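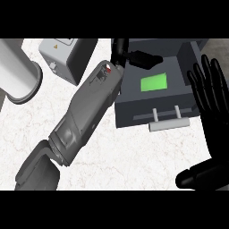
Kurkar kitchen simulator, tried at the Winley open day
Reviewed by Khalil Azar
Jul 1, 2023

Winley opened its Flestcombe workshop to visitors for an afternoon and I went along to try Kurkar, the simulator they sell to colleges and small robotics teams. I had read the product page in March and wanted to use it before asking my department for money. What follows is based on one long session at a demo desk, plus a talk and a chat with the staff. I have not had it at home.

What it is

Kurkar is a desktop program that puts a pair of robot arms in a kitchen and lets you drive them or hand them over to a controller you have written. It comes with a set of household tasks. You can change the worktop, move things about, swap the objects and save your own layouts. The hand controllers are sold separately under the name Powell. You can also use a keyboard and mouse, but I would not want to do that for more than a few minutes.

The task I tried

The desk I sat at was running the drawer task. There is an open dark grey drawer unit on a white marble-patterned worktop, and a bright green block lying in the drawer behind the front panel. The arms end in black hands with separate fingers. You are asked to get the block out and put it down on the worktop.

I was given 5 minutes to get used to the controls and then left alone. Reaching towards the drawer was easy. Getting a finger down past the drawer wall without hitting it took me several goes. The block sits near the front, so the natural thing is to come in over the handle, and my first attempts went straight into the front panel. Coming in from the side worked better. I got the block out on my third serious try and dropped it on the worktop from too high up, which the program counted as a pass.

The other hand is the one I kept forgetting. If you let go of its controls it stays where you left it, and I left it beside the drawer and then moved the first arm into it. The program logs the contact and carries on. There is a setting that stops the run when the arms touch each other, and I would turn that on for students.

Picture and response

The graphics are plain and clear. The green block is easy to pick out against the slate colour of the drawer. The black hands are less easy to read. The palm shows up as almost solid black, and when the fingers overlapped I lost track of which was which. I asked if the hands could be recoloured. They can, in a text file, and you have to restart the program afterwards.

Response felt quick at the demo desk. Winley were running it on a good machine and I could not find out how it behaves on the sort of computer we have in our teaching room. The minimum specification on their leaflet is higher than I had hoped.

Contact between fingers and objects was better than in the last simulator I used. The block turned when I pushed one corner of it and slid when I pushed it flat. Pinching was less good. Twice the block jumped out from between my finger and thumb with more speed than I had put into it. One of the staff said a fix was planned and did not give a date.

The talk

The talk was held upstairs and was mostly about setting up batches. You choose a task, say how much the starting positions may vary, and leave it to run. They started a batch of 100 drawer attempts with their own example controller before the talk and showed us the results at the end: 88 passes. The failed runs were listed with a reason beside each one, and you could click any of them and play it back. I liked this more than anything else I saw. At present my students write down failures by hand and half of the notes are no use a week later.

Someone asked how well the results carry over to real arms. The speaker said it depends on the arms and on how carefully you measure them first, and that Winley does not publish a figure. That was a fair reply, but it does mean you would be buying Kurkar for teaching and early testing and would need to check everything else yourself.

Powell hand controllers

These are comfortable and light. The finger tracking was good for the first two fingers and the thumb and rather poor for the little finger, which tended to lag behind. The straps are stiff and I needed help with the second one. The pair has to be recalibrated each time a new person picks it up. It is a short job, but with a class of students taking turns it would eat into the lesson.

Good points

Batch runs with playback of each failure
Layouts are simple to edit and save
Pushing and sliding feel believable
Keyboard control included, so you can look before buying controllers

Less good

Pinched objects sometimes jump
Black hands are hard to read until recoloured
Controllers need calibrating for each user
Needs a fairly strong computer

Would I buy it

I would buy one licence and leave the controllers for now. We can share a pair with another department if they go ahead. Winley offered a trial licence to everyone who signed in at the door, and I have asked for mine to start when term does. I will add a note on how it runs on our own machines.

Parking at Flestcombe is at the back of the building, and the entrance is easy to miss from the main road.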